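Toast mornings are back at Gorotwood

The breakfast table at Gorotwood started up again in March and will run until the end of term. Doors open at 7.45 and the last bread goes in at 8.30, so that everyone can be away in good time. Last term we served 489 breakfasts, and 179 of those were in the final month, when the cold weather brought more people in.

A few things have changed. We now have a second two-slot toaster, bought with part of the 400 pounds raised at the Clurna Road plant sale. The old one is still going but needs watching on anything above the middle setting. Please don't run both from the same extension lead - use the wall sockets on either side of the hatch.

Sandwiches are on offer as well as toast. Simin Zarei makes up the fillings the evening before and leaves them in the fridge on the second shelf, labelled. Cheese, egg and hummus are the usual ones. If you take the last of something, write it on the sheet by the kettle.

Plates have been running short. We had 20 when we began and several have gone home with people by mistake, so if you find one in your cupboard that you don't recognise, bring it back to the kitchen. Mixed colours are fine. Side plates are needed more than dinner plates.

Crumb trays should be emptied at the end of each session, once the toaster is unplugged and has cooled down. Tables get a wipe with a damp cloth and then a dry one. The spray under the sink is for the floor only.

We could do with two more people on the early turn, from 7.15. It is mostly buttering and washing up. Azadeh Ahmadpour keeps the list and will show you where things are - leave your name at the office or catch her at the hatch.

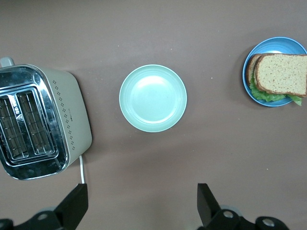
Toaster, plate and a sandwich on the breakfast table.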